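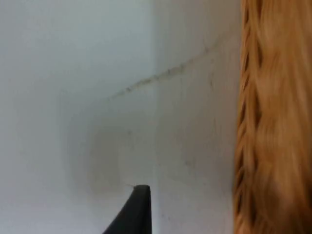
Cleaning the Inside Corners of White Cabinets (and Which Tips to Ignore)

Every spring, usually in May, the same cleaning advice comes around again. Vinegar and baking soda for everything. A toothbrush for everything else. I have tried most of it on the insides of white cupboards and drawers, where dirt has no pattern to hide in, and I think half of it is padding.

What collects in these places is mostly dry. A dark broken line along a joint, with a few thicker clumps, looks like something that needs scrubbing. Often it needs a vacuum. The trouble starts when somebody sprays it first. Dust plus cleaner makes gray paste, the paste goes into the seam, and now you do need to scrub.

Start dry

Take everything out. Yes, everything, including the things at the back you were going to work around. Put the narrow nozzle on the vacuum and run it slowly along each seam, top ones first, then down the upright corners, then the floor of the cabinet. If the nozzle is hard plastic, wrap a single layer of thin cloth over the end so it doesn't leave scuffs. You lose a little suction.

For bits that won't lift, use a dry paintbrush with the bristles cut down to a stub. People will tell you a wooden skewer is better. A skewer is fine until the point snaps off in the gap, and then you have a skewer in your gap.

The upper seam gets skipped because you can't see it standing up. Crouch, or use a flashlight held flat against one wall so the light rakes across the panel. Specks that were invisible a minute ago will show up, along with every smear from the last time you wiped it. I find this discouraging, but it works.

Then damp

One cloth, barely damp, with a drop of dish soap. That is the whole recipe. I have a bottle of Lirnus cabinet spray that claims to "lift and guard," and I wiped half a shelf with it and half with soap and water. After both had dried I could not tell you which was which. The spray does smell nicer, if you like your soup bowls to smell of lemon.

Work from the corner outward. Wiping into a corner pushes the dirt exactly where you just got it out of. Fold the cloth over one fingertip for the seam itself, one pass, turn to a clean patch, another pass. Dry straight away with a second cloth, especially if the panels are coated board. Water sitting in a joint can swell the edges, and there's no tip on this page or any other that will shrink them back.

Leave the door open for 20 minutes before anything goes back in. I used to skip this. My stack of paper napkins did not appreciate it.

About vinegar

It's good on limescale. Most cupboards don't have limescale. If you have a white ring where a wet vase stood, try it, then rinse. Otherwise you are paying for a smell.

About baking soda paste

Mildly abrasive, and it leaves a white film that settles in the seams. On a white interior you won't see the film, so plenty of people are happy with the result. I'm less happy, having run a finger along it afterward.

Small marks and scuffs

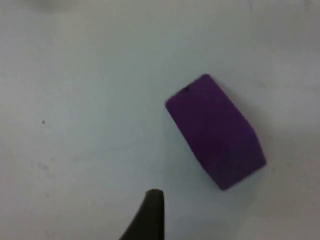

Try an ordinary soft eraser before you try anything sold for the purpose. Plain, clean, the kind kids use. Color matters more than you'd expect: some strong-colored ones can leave a streak on white, so rub it on a hidden spot, like the underside of a shelf, and look before going further. Check the face of it for nicks and grit too. Anything stuck in the surface gets dragged along your panel.

Rub lightly in one direction and brush the crumbs off. Pencil goes easily, shoe-type scuffs sometimes, grease never. For grease go back to the dish soap.

Melamine sponges do take off more. They do it by sanding, very finely, and if you keep at a shiny panel you end up with a dull patch in the shape of your effort. I save them for marks I have already given up on.

Should you seal the seam?

The Olley range of clear cabinet sealant gets recommended a lot, and so does the Imhof corner tape. Both will keep dust out of a gap. Both also have to be put on perfectly clean, or you have preserved the dirt under a nice clear window. I taped one cupboard and left the one next to it alone. The taped one is easier to wipe, I'll admit — but the edge of the tape has started to collect a line of its own.

If the joint has opened wide enough to take the edge of a coin, that's a loose panel. Look at the screws before you buy anything.

How often

A Fliven leaflet that came with our drawer inserts says to do this every 5 weeks. A company that sells drawer inserts would. I do the food cupboards twice a year and the others when I happen to be looking for something on a Tuesday night and notice the corners. Shelf liners help a bit on the bottom panel and do nothing for the top seam, where the dust seems to gather just the same.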